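In Defense of the Second-Worst Coffee Maker

April 13, 2021
by Henrike Schwerdtfeger

My sister-in-law Svenja Pfeiffer owns a coffee maker that she can't use before she has had coffee. She has said so herself, at length, usually at 7 in the morning with the manual open on the counter. It grinds, it weighs, it sends messages to her phone. In October it sent her 64 of them, most of which concerned descaling.

I bring this up because I have been told, by several people who love me, that it's time I "upgraded." I don't want to upgrade. I want a shiny box with a glass carafe in it, and I want to be left alone with it.

Let me speak first for the glass. Somewhere along the way we were persuaded that coffee should live in an insulated jug, where it stays hot until supper and where no human eye can tell how much is left. So you pour, and you get either a full cup or a sad brown tablespoon. Donal Kavanagh, who shares my office and has strong views on most containers, calls this suspense. I call it a design failure. A glass carafe tells you the truth from across the room. It also tells you who took the last of it and put the thing back, though that takes some detective work.

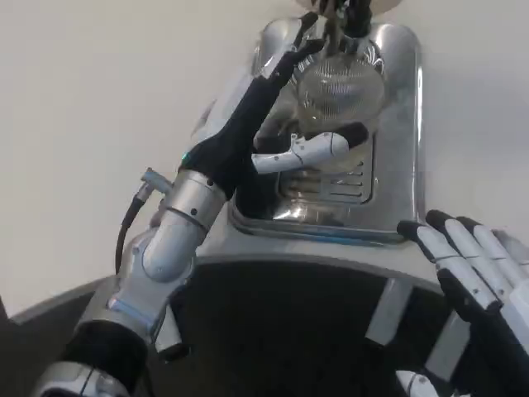

Then there's the matter of the shiny finish. I will concede that polished stainless steel is a ridiculous thing to put in a room where people fry bacon. Every fingerprint is a signed confession. You wipe it, and then you've got a streak where the fingerprint used to be, and you also get your own face, stretched sideways, looking back at you before you've combed your hair. My neighbor Hildegard Hinrichs bought a matte black one to avoid this, and it now has a coat of flour on it that could be dated by geologists. At least mine shames me into picking up a cloth.

The other thing I'm supposed to be embarrassed about is the mesh strainer. Paper filters, I'm told, give you a "cleaner cup." Maybe so. They also run out, always on a morning when the store is closed and the paper towels are looking at you funny. A strainer is there when you reach for it. You knock it out over the compost, rinse it, and accept that the last swallow of every cup will be a little bit like a riverbank. I've come to think of that as the cup letting me know it's done.

I will not pretend my side is without fault. The old carafe dribbled. I own a dish towel whose entire career was standing under that dribble. And I broke 2 carafes in the space of 5 years, both in the sink, both while feeling very pleased with how fast I was doing the dishes. A replacement ran me 50 dollars, and I complained to anyone who would stand still.

But when Svenja's machine stopped working, it took a man on the phone, a reset, another reset, and a box with a shipping label. When mine stops working, I'll unplug it and plug it back in, and if that doesn't do it I'll boil water in a saucepan like my grandmother did and be drinking something within minutes.

Svenja is coming to stay next week. She has asked if she should bring her own beans. She may, as long as they're already ground.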